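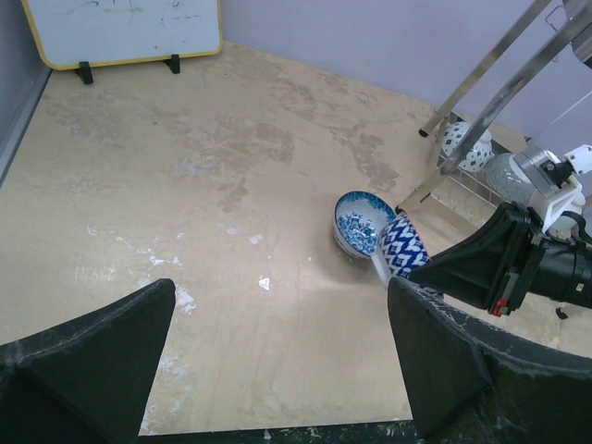
CLEVLOW, July

The open day at Cedonetti began at ten in the morning, and by noon the line for the kitchen table was already longer than the line for coffee. The company had prepared bigger machines for the visitors, but people wanted to see the bowls.

The task is a simple one on paper: two arms, a few pieces of tableware, a metal rack at the back. At home I do this without thinking. For a robot, every bowl is a new question — how high is the rim, how hard may I press, where is my other hand? Liquid makes it more difficult, and the tabletop has the stains to show for it. 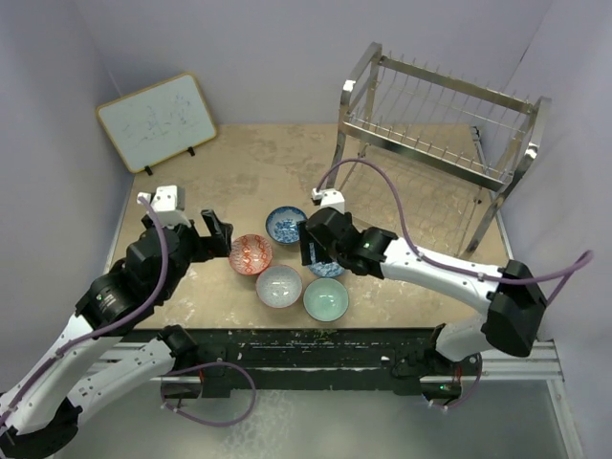 Our guide told us that the team has recorded roughly 1,000 attempts with this setup, 300 of them in the last month alone. The software comes from Dönmez, a small firm in the same building, and it learns from these recordings. I asked if the patterned bowls are harder than the plain ones. She said the pattern matters less than the shine.

I stayed for 19 minutes, which is long for a person who does not like to stand. What I noticed most was the patience of the public. Children came close to the barrier, and their parents forgot to call them back.

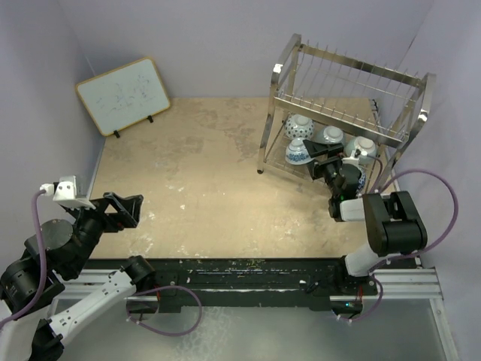
Dronov, from the row behind me, thought that a dishwasher had solved all this long ago, and wanted to know who would load it.

COMMENTS (2)

marit_k
I was there in the afternoon. Is the table open again next year?

Oldspoon
My grandson can also do this, but only for money.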